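About Rulcombe

Rulcombe tests whether machines can do ordinary chores. We run trials of grippers, arms and control software on household and shop-floor tasks, and we report the results to the people who are thinking of buying, building or insuring them. We do not sell robots. We do not hold shares in companies that do.

What we test

Our task list has 29 entries. Each entry is a chore written down in enough detail that two operators in different rooms will set it up the same way. Household entries include clearing a table, sorting recycling, folding towels and putting groceries on a shelf. Shop-floor entries include bin picking, bagging small parts and wiping down a fixture between runs.

The list began with grasping, and grasping is still where most of our hours go. A chore such as clearing a table breaks down into a long string of pick, hold, move and release steps, and a failure in any one of them stops the chore. Packaging is the hardest group we handle. It is shiny, it is printed all over, and it changes shape under load. A model trained on clean product photos will often lose track of a container once the label has creased. 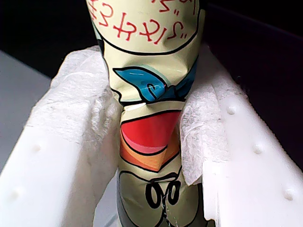 Grip force is set per task and recorded for every attempt. We score a hold on three points: whether the object stayed in the grip, whether it turned, and whether its shape changed by more than the task allows. Recycling tasks tolerate a crushed container. Grocery tasks do not, and the same grip can pass one entry and fail the other. Clients sometimes ask us to merge these scores into a single figure. We report them separately.

How a trial runs

A standard trial is 700 attempts at one task with one hardware setup. Object positions are drawn from a fixed table before the trial starts and are not changed afterward. The operator resets the workspace between attempts and may not help the machine once an attempt is under way. If a hand goes in, the attempt is logged as a failure with the code "assist."

Attempts are sorted into complete, partial and failed. Partial covers cases such as an item lifted and then set down in the wrong place. Video from these cases is reviewed by a second person who has not seen the first score. Where the two scores differ, both are kept in the report.

Trials are scheduled through Jesness, our in-house logging software. It stores force readings, camera footage and operator notes against a single attempt number, so a reader of the report can go from a table entry to the attempt behind it. Clients receive the full log with the report.

Contact surfaces

Pads and fingers are treated as consumables. Soft contact material spreads the load over a wider area and copes better with uneven objects, but it picks up dirt, tears and compresses with use. Pad condition is noted at the start and end of each block of attempts. We have seen a task score drop over the length of a trial with no change in software, and a pad swap is the first check we make.

Thin-walled and wrapped cylinders are used as a reference group for this work. They fold at the contact point and they reflect light into the camera, so one object loads both the mechanical side and the vision side of a system.

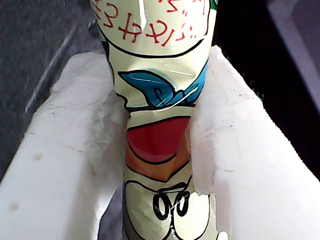 Results for the reference group are published in the Dagdag Tables, which we update each May. The tables list the gripper type, the pad material, the force setting and the three hold scores. They are free to download and may be reused with credit.

Where things stand

Our current position is that single steps are in fair shape and whole chores are not. Of the 29 tasks on the list, 17 have been completed from start to finish by at least one system without an assist. Very few of those systems could do it again after the lighting, the table height or the brand of groceries was changed. Shop-floor tasks score higher than household ones, mainly on account of fixed lighting and known parts. Speed is reported but is not part of the pass mark. On most household tasks a person is still much faster.

People and premises

Effie Purves directs the test program and signs off on all reports. Iida Nieminen is responsible for contact mechanics, including pad wear and force calibration. Operators work in pairs and rotate between tasks.

The lab occupies 2380 square feet in the Trundmont building, with separate bays for household and shop-floor setups. Clients may attend their own trials but may not adjust equipment once a block has started. Requests for testing should name the task number, the hardware and the software version to be frozen for the trial.

Page last revised 2023-09-19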